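Robotic litter clearing at Plesden

Robotic litter clearing at Plesden is the use of two-armed machines to pick up rubbish from guest room floors at the Plesden, a hotel run by the Brusonent group. The work was formerly done entirely by room attendants as the first stage of cleaning a room after check-out. It began as a trial on Jul 3, 2019 and was later made part of the normal morning routine on two floors of the building.

Background

The Plesden has 200 rooms. Before the trial, each attendant was given 11 rooms per shift and was expected to strip the bed, clean the bathroom, dust, clear the floor and vacuum. Staff surveys carried out by Brusonent named bending and kneeling as the most common cause of back and knee complaints. The housekeeping manager, Haris Mengal, proposed that the floor be cleared by machine and everything else left as it was.

The equipment was supplied by Zacharopoulos, a maker of robot arms, and the control software by Grornetti. Earlier plans to have the machines make beds were dropped after a month, as the sheets were too often left crooked and had to be done again by hand.

Method

The robot is brought into the room once the guest has left. It has two white arms, each ending in a gripper, and works on one item at a time. Typical litter includes paper bags, snack wrappers, cups and plastic bottles, which are put into a bin standing on the carpet. 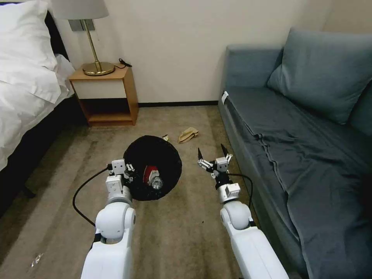
Clearing an ordinary room takes longer by machine than by hand. The attendant is not required to stay and usually starts on the bathroom or on the room next door. When the robot stops, a message is sent to the attendant's handset with a list of anything it was unable to lift.

Small and see-through scraps are the main difficulty. Pieces of clear film are often missed, and flat items lying close to a skirting board may be pushed along instead of gripped. Items on beds, sofas and nightstands are left alone under hotel rules, whether or not they look like rubbish, and are dealt with by the attendant.
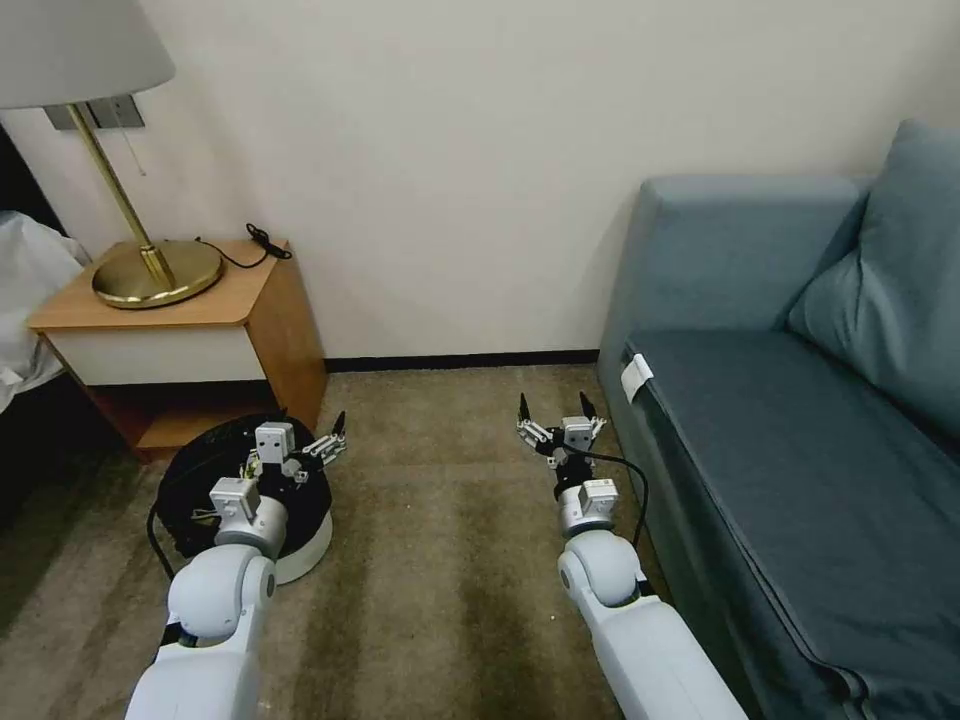
Effects on staff

No attendant posts were removed during the trial. The number of rooms per shift stayed at 11, which had been a condition set by the staff side before the work began. A later request by Brusonent to raise the figure was turned down.

Duties did change. Attendants on the two floors were given half a day of training in starting, stopping and moving the robot, and two of them became floor leads with a small rise in pay. Their work includes wiping down the grippers, checking the cables and writing up faults. In the first season 2719 room clearances were logged.

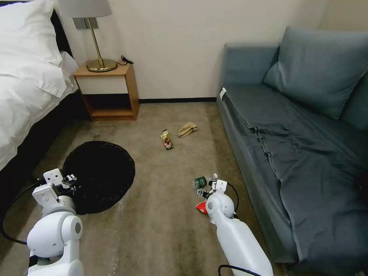

A gripper beside a plastic bottle on the carpet of a guest room.

Opinion among the staff was mixed. Older attendants in particular welcomed having less to pick up. Others disliked having to return to a room they would once have finished in a single visit, and some found the handset messages a nuisance while they were busy with something else. The order of work was altered in response, so that the robot now goes in before the bed is stripped and messages are held back until it has finished the room.

Lost property

Guests sometimes leave belongings on the floor, and the handling of these was a source of argument early on. An attendant could be blamed for an item thrown away by a machine. Under the present rules the contents of the bin are looked through by hand before being emptied, and the name of the person who checked it is entered in the room record. Jewellery, coins, keys and anything electrical are set aside and taken to the front desk.

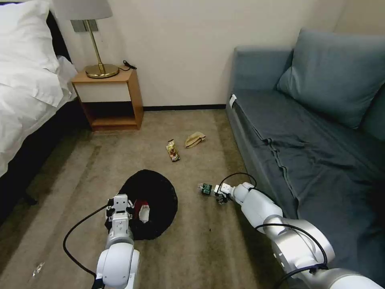 Who is responsible for the room once the robot has been used?

The attendant assigned to the room remains responsible for it. The robot's record shows only what it picked up, and a room is not released to reception until the attendant has vacuumed, checked the floor and signed it off.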